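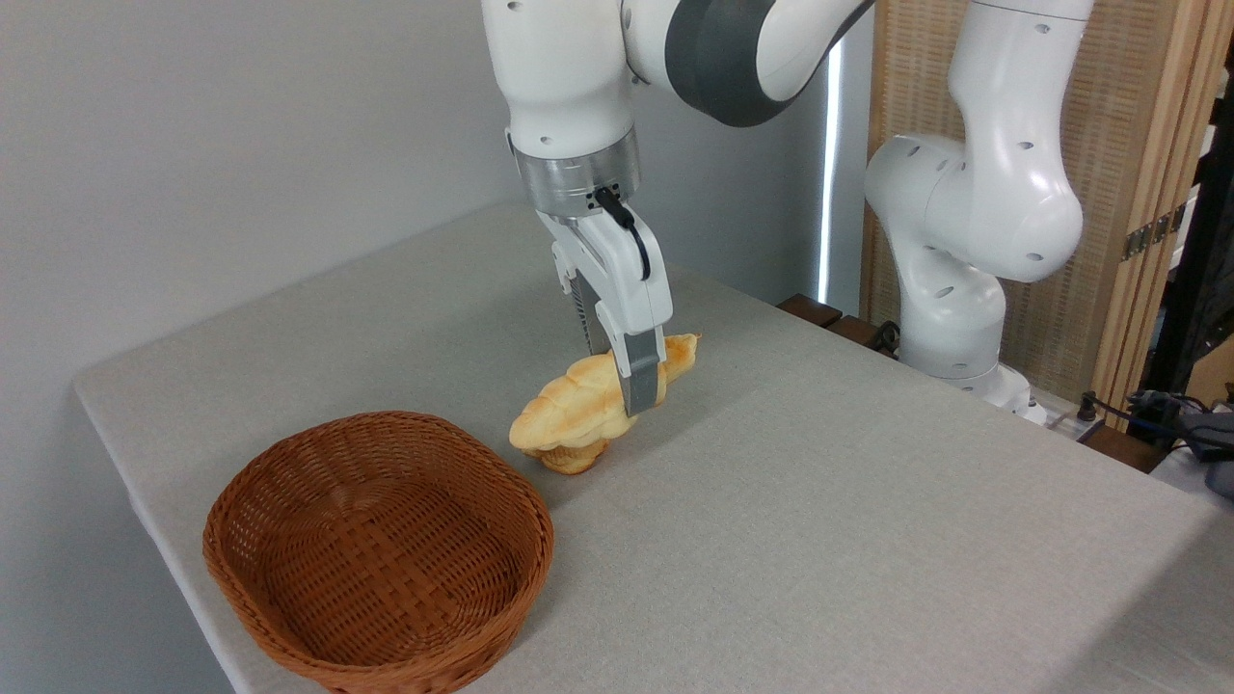 Bread roll on the gray cloth, July 26, 2020.

Notebook, dough bench. Sourdough feeding schedule and the flour switch.

Moved the starter from the Penell white to the Sequeira this morning. Same ratio as before, 20 g starter to 60 g flour and 60 g water, in the tall jar with the rubber band on it. The Sequeira drinks more water and the mix came out stiff. I left it alone. If it is still stiff after the evening feed I will add a spoonful and write it down here.

Smell at noon was sharp, a bit like green apple. In March it smelled like nail polish for a week and the cure was two feeds a day, so I am going back to two. Morning feed is mine, evening is Nikola Papadopoulos. Please put your initials on the tape when you feed it. On two evenings last week the tape was blank and I could not tell if it had been fed twice or skipped.

Batch weight today was 1165 g before shaping. The recipe card says to expect a little more, but I scraped the bowl badly and there was dough up under the hook. Divided into pieces of 166 g and put the leftover in the fridge in the blue tub. It can go into tomorrow's mix as old dough.

Bulk rise was slow. The room was cooler than I like because the window by the sink was open all night. I gave it an extra 20 minutes and then a fold, and it came up well after that. The dough was slack at the second fold and tight at the third. I stopped at three.

Oven: the Kavska still runs hot at the back left. Turn the tray halfway or that corner goes dark before the rest is done. The thermometer we hang from the rack disagrees with the dial and I trust the thermometer. The door seal is coming loose at the bottom again. I pushed it back in with a spoon handle, which held last time.

Undilel invoice came for the salt and the malt. The malt is billed twice. I have not paid it. Called and left a message.

To do:
Order more parchment, the wide kind.
Wash the couche, it has a sour patch near the fold.
Try the malt at half the amount. The last crust was too brown for how little time it had.
Second jar of starter in the fridge as a backup, labeled properly.

Nikola, the small scale needs a battery. Use the big one until then and weigh the salt in a cup.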